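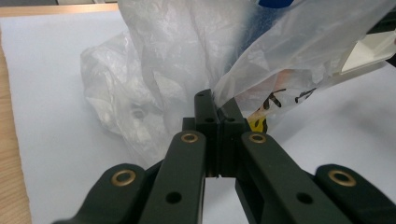

Wafula Tanui

Jalleck clear packing set, item no. 1059
Bags, tray and container for dry snacks and small goods
Page updated 4/26/19

The Jalleck set is made for people who pack small orders on a table, at home or in the back of a shop. It contains thin translucent bags, a low white tray and a clear container. You can buy the parts together or separately, and refills of the bags are always in stock.

The bags come in two sizes, Lema and Cemeo. Lema is the small one, for candy, tea and loose cookies. Cemeo is wider and takes a full stand-up snack pouch with enough plastic left over to gather at the top. The material is thin and soft, so it wrinkles easily - please do not expect the flat look of a gift bag. One box has 258 bags of one size.

To close a bag, press out the air with the flat hand, gather the plastic together into a neck and hold it tight just above the goods. Then twist, or use a tie. Ties are not included in the box.

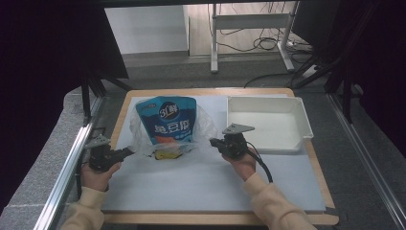
One customer asked if the outer bag is really necessary when the snack pouch is already sealed by the factory, and said that for her own orders she leaves it off unless the pouch is opened. We think she is right for short distances. For longer shipping we recommend the bag, as it protects the print on the pouch from rubbing.

The tray is shallow with sloped sides. It is good for sorting pieces before they go in the bag, and light goods can be pushed out over the side without lifting it. Wash it by hand with warm water. It is not for the oven.

The container is for goods which should keep their shape. Stand it upright on a level surface and fill it no higher than the rim. Please do not use it for hot food.
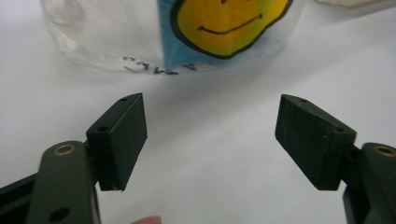 Comment from a guest, December: I use mine for dried fruit and I am happy with it, but I would like to order more containers without taking the tray every time. Is this possible?

Yes, it is possible now. Choose "container only" in the list under the price. The smallest order is two pieces.

Delivery is with Rekier. For returns, please keep the carton and write the item number on the outside.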